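Home | Threads | Members | Archive | Log in

Re: Grippers for next year, how many and from whom?
From: Yen-ting Chung
March 10, 2024

Chih-ming Chiu wrote:
> Before I send anything upstairs I'd like to know if we want the
> Fistach handhelds again or the Drirport ones. Also, do we budget
> for spares this time? Last year's sheet had no line for them and
> I got an earful.

Hi Chih-ming, and hello to everybody I haven't written to since October (sorry, it's been a long winter over here and my inbox shows it),

I'd say Fistach again, and I'd say it pretty cheerfully! King-fai and I went back and forth on this over lunch and we both like that the fingers come off with ordinary screws, so whoever is at the desk can swap them and get on with the towels and the basins. The Drirport is a lovely thing to hold, I'll give it that, but the quote came back at 2833 for a pair and that was before shipping.

Please do put in a line for spares. The pads on the fingers are what I'd stock up on first, then the small hardware. Tien-fu has been keeping a list on the wall by the Toton shelf and he is up to 57 pads since we started, which surprised me a good deal more than it surprised him.
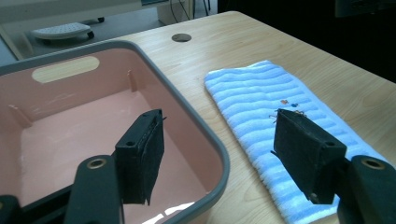
Should the pads come out of the equipment money or the supplies money?
Supplies, as long as each order stays small enough that it doesn't need a second signature.

So my wish list would be 2 new handhelds and 12 sets of pads, and if there's anything left over, some plain household stuff to practice on. More towels, a few more plastic tubs in different shapes, that kind of thing. It's cheap and we always end up bringing it from home.

Ming-te, could you look over the shipping terms before this goes up? You caught that extra fee last time and I'd never have seen it.

Warmly,
Yen-ting

3 replies | 12 views | Share this thread (0)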